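Kandell Open Day: the furnished rooms, the linen store and the long walk from Lacson Street

Filed under: Visits

I went to the Kandell open day in September. Kandell furnishes small apartments and staff lodgings, and for one day a year they let people into the building where they set up their sample rooms. I had missed it the year before. I'm furnishing a spare room at the moment and wanted to look at beds in an ordinary-sized room, with walls around them, instead of in a showroom the size of a hangar.

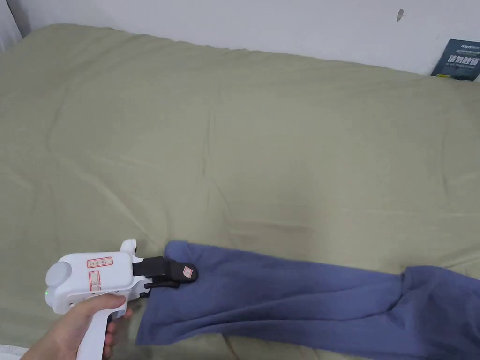
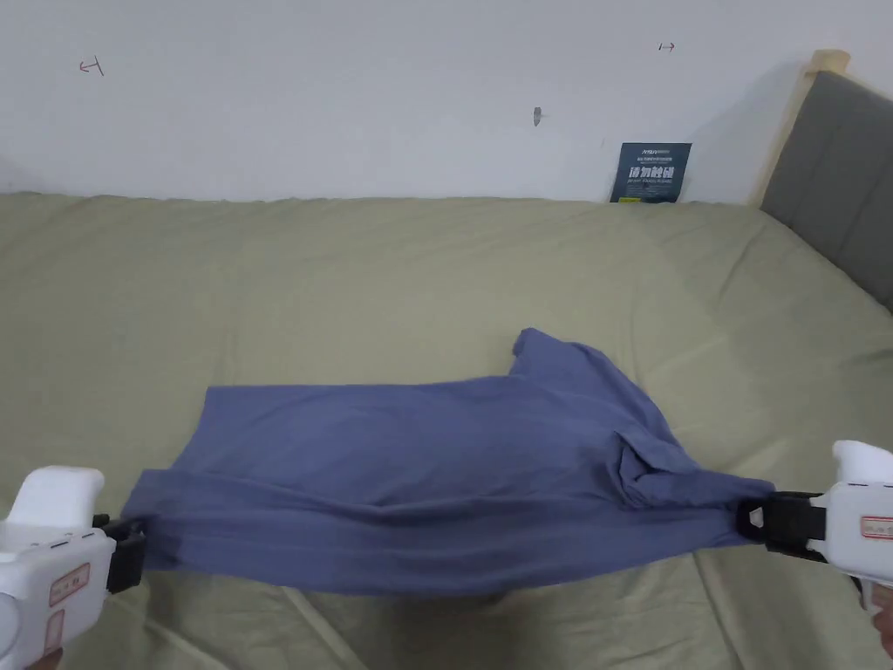
The green bed in the bedroom on the upper floor, both pictures.

Getting there

The bus stops at the bottom of Lacson Street and the building is at number 118, which is a lot farther up the hill than it looks on a map. Parking is limited. There are a few spaces at the side, all taken when I got there at 10:15, and people were leaving their cars along the street. If you drive, come early or plan to walk.

The entrance isn't the glass door. That one was locked, and a paper arrow sends you around the side, past the loading bay. Admission is free. You sign in, you get a sticker and a photocopied floor plan, and you go around on your own. The plan had the upper floor upside down compared to the lower floor. I worked that out on the landing.

Coats and large bags go on a rail by the door. I kept my backpack on and regretted it later in the linen store, where the aisles are narrow.

Lower floor

The lower floor is kitchens and living rooms. I went through these fairly quickly. The kitchens are small and sensible, with the sort of cabinets you see in any rental. I liked one corner unit with a pull-out shelf that came all the way forward, and I tried it several times. A couple next to me were measuring the same unit with a tape and writing on their arms.

The living rooms had too many cushions for me. The sofas are meant to be sat on and there is a sign saying so. I sat on most of them. The firmest was a two-seater called the Pranus, gray, with a straight back and thin arms. It was also the most popular, and I had to wait for a family to get up. My knees were happy with the height. Tall people should try it before they commit, as the seat is short from front to back.

There is a lunch room at the end of the corridor with coffee, soup and rolls. The soup was lentil and cost more than I expected. The coffee was fine.

Upper floor

The bedrooms were what I had come for. They are up one flight of stairs, with an elevator at the far end, and they are laid out as rooms with doors you can close. I think it makes a real difference. A bed that looks modest in a store takes up most of a room once you put it against a wall.

The bedroom I spent the longest in was the one with the sage green bed. It's a plain room. The wall behind the bed is white and bare, and it even has a small dark scuff on it, the kind every wall in my house has. The headboard is gray and padded, with stitching that runs up and down in channels, and it has a light wood edge around it that finishes in a little wooden cap. I would normally avoid an upholstered headboard because the one I grew up with collected dust along the top. The wood edge on this one gives you something you can wipe.

The green is hard to describe. Sage is the closest, though with a bit of olive in it. I've been looking at whites and grays for months and hadn't considered a color at all, and this one changed my mind. It looks good against white. It also wrinkles – you can see it in both pictures – and I don't mind that. Bedding that shows no creases at all makes me think of hotels.

A dark blue item with Chinese characters across the middle was standing up between the bed and the wall. I don't read Chinese, so I can't report what it was about.

They were working with clothes on the bed. In the second picture a blue-gray garment, a T-shirt by the look of it, is being held out sideways with a gripper at each end, so that it hangs taut across the cover. It reminded me of how my aunt handled laundry. She never folded on a table. She pulled every piece out flat on the bed first, tugged the corners and then folded, and her shirts came out of the drawer looking pressed. I do it on the arm of the sofa with the television on, and mine don't.

It made me think about the bed as a work surface, which is how I use mine half the time. Suitcases get packed there. Clean laundry gets dumped there. I sort the winter hats there. So when I look at a bed now I want to know whether I can stand beside it and use it without bending double, and whether there is enough floor next to it for a laundry basket and my feet. I hadn't put either of those on my list before this visit. I wrote them on the back of the floor plan.

Afterward I went back and forth between the bedrooms comparing heights. My method was to stand next to the bed and put my palms flat on the cover. Anything that made my back complain went off the list. The other visitors were lying down with their shoes hanging off the edge, and that's a fair test too, but I sleep well on nearly anything.

The linen store

At the back of the upper floor is the linen store, and it opens only twice during the day, at 11:30 and at 2. I went at 11:30. It was shown by Teodoro Espiritu, who looks after all the bedding that goes out to Kandell's lodgings. He had a quiet voice and the ventilation was loud, so stand near the front.

He told us they keep 500 fitted sheets in circulation. They go out, get washed and come back, and he pulls the worn ones by holding each sheet up to a window. If he can see the bars of the window through it, it goes for rags. I've since done this at home and lost two sheets.

He also showed us how he stacks. Each set is folded to the same width as the shelf and put inside one of its own pillowcases, with the opening to the back, so that what you see from the aisle is a row of neat closed edges. I had heard of the pillowcase trick and never bothered. Seeing a whole wall of it was persuasive.

Someone asked about fitted sheets and how to fold the corners. He did one standing up, without a table, tucking one corner into the next until all of them sat on one hand. It took him very little time. Then he did it again slowly. Then he handed the sheet to the woman who had asked, and she got a reasonable rectangle out of it. I got a sort of parcel. He said to lay it on a bed and straighten it there if it won't behave in the air.

On washing, his advice was short. Don't fill the drum. Shake everything out before it dries. Take shirts and pillowcases out first and leave the heavy things in. He doesn't use softener on towels. A man at the back disagreed about the softener and that took up the remaining time.

Things I wrote down

The bed I'm considering is in the range they call Ulta. The one I tried was in the corner room at the end, without an upholstered headboard, and I'd want to ask if it can be had with one like the gray one. The stitched channels would hold crumbs if you eat in bed. I do, on weekends.

Delivery takes five weeks. Assembly is extra. They will take away an old mattress if it's dry and in a bag, and you have to supply the bag.

Fabric samples are on a board by the stairs and you can take home as many as you like. I took two greens. Neither matches the cover I saw exactly. One is too yellow in my hallway light and the other looks almost gray after dark, though in the morning it's close. I've pinned it to the wall of the spare room and will leave it there for a while.

Practical notes

Open from 10 to 4. The upper floor is quieter in the morning, and by the time I came back from lunch there was a line on the stairs. The elevator is small and was being kept for strollers and wheelchairs. Restrooms are on the lower floor only. Photos are allowed everywhere except the office.

The number 19 bus goes back to the station from the top of the hill, so there's no need to walk down Lacson Street again. I found that out from the driver of the other one. Bring a tape measure. I borrowed one at the desk and had to hand it back before I'd done the headboard.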